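Inlow equipment planning notes
README for the budget folder

Hi, and welcome to the folder! I keep these notes so that whoever plans the next round of two-arm equipment at Inlow doesn't have to dig through my email. They cover what we bought, what we wish we'd bought first, and how the spreadsheets fit together. If something is out of date, change it and put your initials next to the line. Last full pass was January 4, 2020.

What's in the folder

plan.csv is the main sheet, one line per item we want or already have. quotes.csv holds every quote we were sent, including the ones we turned down (please don't delete those, they're the best bargaining tool we've got). spares.csv is the parts shelf. notes.txt is where Pavithra Kotian and I argue about all of it.

There are no prices in this README on purpose. They go stale, and people copy them into proposals without checking the date on the quote.

How I plan a station

I start from the job and work back. Our jobs are mostly office furniture: getting hold of chairs, shifting them, tucking them in at desks, that kind of thing. It sounds easy until you try to write a parts list for it! A chair is wide, it has legs that want to go their own way, and you need a grip on both sides at once, so everything on the list gets doubled. Two arms, two grippers, two sets of cables, two lines in spares.csv.

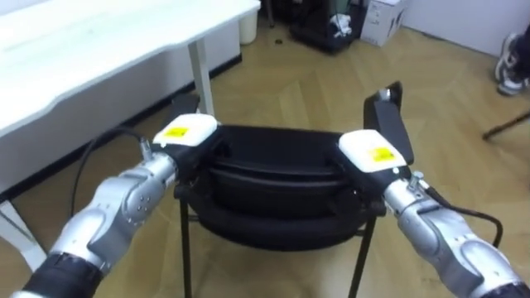 Cables are where my first budget went wrong. I had one line that said "cabling" with a small, hopeful number beside it, and we'd used it up before November was over. Now each arm gets its own cable line, with a spare for each run, plus a separate line for clips and sleeves. If you're laying out a new station, leave slack for the full reach of the arm and then go look at what that slack can snag on. Desk legs are the usual trouble.

Gripper fingers are the second thing I underbought. They wear, and they wear faster on hard edges than on cushions. I order 5 sets per station now and reorder when we're down to 2. Hiu-tung Pan thinks that's too many, and she may be right for the lighter jobs, but her station is also the one that borrows from mine — so I'm leaving the number alone.

Then there's the room itself, which I left out completely the first time. Floor space costs money. So do desks, bins, chairs to practice on and somewhere to put the boxes everything comes in. I put all of that under "room" in plan.csv with a yes or no for whether we already own it. Please buy ordinary furniture for the practice pieces. We spent far too long looking at special test chairs when the office supply catalog had what we needed.

Suppliers

We've had quotes from Tarawneh and Skondov, and I'd happily go back to either. Tarawneh was quicker to answer and put the mounting hardware in the same quote, so I could compare like with like. Skondov quoted the arms and the service plan separately, and I missed the service plan until Pavithra caught it. Read the second page!

Ornness is the name we gave the shared purchase plan for the next stations. Anything tagged "ornness" in plan.csv is waiting on a joint sign-off, so don't order it on your own card, even if it's small.

Columns in plan.csv

item: plain name, no part numbers
station: which station it belongs to, or "shared"
need: must, should or nice
lead_weeks: what the supplier told us, in weeks
quote_ref: the matching row in quotes.csv
room: yes if we already own it
tag: blank or "ornness"

A word on lead_weeks. The longest we've been promised was 7 and the longest we waited was 9, so I add a little when I'm planning dates but keep the supplier's own figure in the column. If you pad the column itself, I end up padding it twice and the schedule looks silly.

Known gaps

Staff time isn't in here. Setting up a station eats a lot of it, and I haven't found a fair way to write that down. Shipping is patchy too, because some quotes fold it in and some don't. And spares.csv only gets updated when I walk over to the shelf with my laptop, so check the shelf before you trust the sheet.

Questions go in notes.txt, at the top, with your name. Pavithra reads it more often than I do, and she's the one to ask about anything in the service plans.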